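Automation and Everyday Chores: Where Matters Stand

From the Technology and Work Section, Rurdale Institute for Home and Trade Skills
March 6, 2018

Members have written to the Section in growing numbers to ask whether machines will soon take over the ordinary chores of the house and the shop floor. The question came up again at the winter meeting, where the discussion ran well past its allotted time. The Section has prepared the following item in reply. It is meant for readers who run a laundry, a stockroom, a small workshop or a household, and who would like a plain account of what can be expected and what cannot.

The short answer is that machines now do a few chores well, a larger number of chores slowly, and most chores not at all. The longer answer depends on what is meant by a chore.

Floors, dishes and wash

The household machines that have succeeded are those built around a single task. A dishwasher does not handle dishes in the way a person does. It sprays water inside a closed box, and the household does the handling at both ends. The same is true of the washing machine and the dryer. Floor-cleaning machines travel about the room without help, but a member who owns one will know that the floor has to be cleared of socks, cords and toys beforehand. In all of these cases the machine has taken the middle of the job, and the picking up, sorting and putting away remain with the person.

It is this remainder that our members ask about most often. In the written survey the Section sent out last June, 417 members returned the form. They were asked to name the one chore they would most like to hand over. Folding clothes was the leading answer. Tidying up after children was second, ahead of cleaning the bathroom, which several members of the Section had expected to come first. Cooking was named seldom, and a number of respondents wrote in the margin that they would not wish to give it up.

The shop floor

Industrial arms have been at work in factories for decades, and it is sometimes assumed that a machine able to weld a car body must be able to empty a box of mixed parts. The two jobs have little in common. On a welding line, each part arrives at the same place, facing the same way, and the arm repeats a path that was set for it in advance. A box of mixed goods offers no such order. The articles lie at all angles, they lean on one another, and the next box will be different.

Afshin Golestani, who advises the Section on shop practice, visited the Jondeck returns warehouse last year to see how mixed goods are handled there. The warehouse receives small household articles sent back by customers. They arrive in open bins and must be taken out one at a time, looked at, and placed on the correct shelf. Conveyors bring the bins to the benches and carry the sorted goods away. The step between the two conveyors is done by hand. In his written report he notes that the benches are staffed by 38 people on the day shift, and that the manager had considered machines for the work and set the idea aside for the present.

His report gives three difficulties in some detail, and they are repeated here with small changes in wording.

The first is seeing. A person glancing into a bin knows at once where one article ends and the next begins. A camera system must work this out, and shiny metal, clear plastic and dark corners all make the work harder. A clear container with something inside it is a well-known nuisance, as the system may find the contents and overlook the container.

The second is taking hold. Most grippers have two fingers that close toward each other, or a suction cup. Suction works well on flat, smooth faces, such as those of a carton, and poorly on bristles, cloth or mesh. Two fingers work well on blocks and handles, provided there is room on either side for the fingers to go down. An article lying close against a wall leaves little room. A person deals with this without thought, by tipping the article away from the wall with one fingertip.

The third is recovering from a mistake. A person who drops a hairbrush picks it up again. Many machines will carry on with an empty hand unless they have been given some means of checking, and some must stop and wait for an attendant. Mr. Golestani considers this the most costly of the three in daily use, for an attendant who must stand by the machine has not been freed for other work.

Why bins of small articles matter

Readers may wonder that so much study is given to taking toys and brushes out of a bin. The reason is that the same motion sits underneath a great many chores. Emptying a dishwasher, clearing a playroom floor, sorting the drawer by the stove and restocking a display all come down to finding one article among several, taking hold of it and setting it down somewhere else. A machine that could do this dependably, with articles it had not met before, would be of use in nearly every room of the house and in most trades.

Kumudini Sikder, who chairs the reading group on automation, has reviewed recent published work on the subject for the Section. Her summary is that progress in the past few years has been considerable. Earlier systems had to be given an exact model of each article. Newer ones learn from a large number of attempts, some made by real arms and some made inside a computer, and can often make a fair guess at an article they have no model for. She cautions that results are usually reported for selected articles under steady lighting, and that a rate of success which reads well on paper may be unsuitable in a shop. A picker that fails once in every 200 attempts would be thought excellent in a laboratory. In a busy stockroom it would still call for attention several times in a shift.

Cost and safety

The Section is not able at present to recommend that any member business purchase an arm for mixed handling. The price of the arm is only a part of the outlay. There is also the gripper, the camera, the stand, the guarding and the time of the person who sets it up, and this last item is very often left out of a first estimate. Members who receive a quotation should ask that each of these be listed on its own line.

Full-sized industrial arms must be kept apart from people unless they have been designed and assessed for shared work. Lighter arms intended for use near people are now sold, and they move more slowly and lift less. Even so, a light arm holding a sharp article is not a safe arm. Any member considering one should speak with their insurer before the order is placed.

For the home, our advice is simpler. No machine offered to households today will tidy a room, fold a mixed basket of wash and put the results away. Members should treat advertisements that suggest otherwise with care, and should ask to see the machine work on their own belongings before any deposit is paid.

What members may do now

Much of the benefit that people hope for from robots can be had from better order in the work itself. The Patwary workshop, a member since the Institute was founded, put its loose fittings into 42 labeled trays and reports that less time is now spent in searching. Shops that keep like articles together, face labels outward and avoid deep bins will find their hand work easier today and will be better placed if machines become practical later.

The reading group will continue to follow the subject and welcomes letters from members with direct experience, including those whose trials did not go well. Letters should describe the articles handled, the hours of use and the number of times a person had to step in. They may be left at the front office, marked for the attention of the Section.

Picking from a bin: small articles of mixed shape, with a KUKA arm and its gripper at the right.

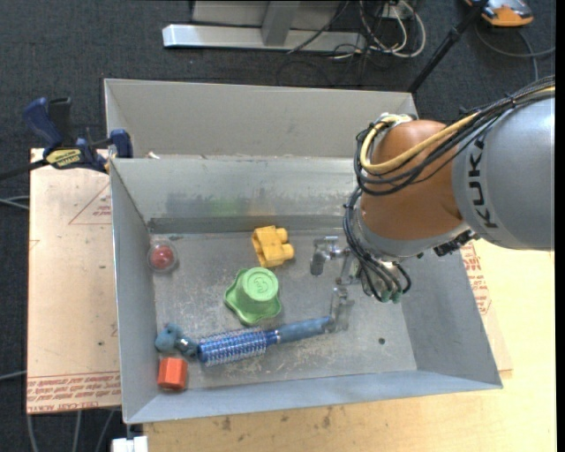 Notices from the Drullel Reading Room

The Reading Room will keep its usual hours through the spring. Bound volumes of the newsletter may be consulted at the long table but may not be borrowed. Members returning books on loan are asked to hand them to the desk and to sign the register.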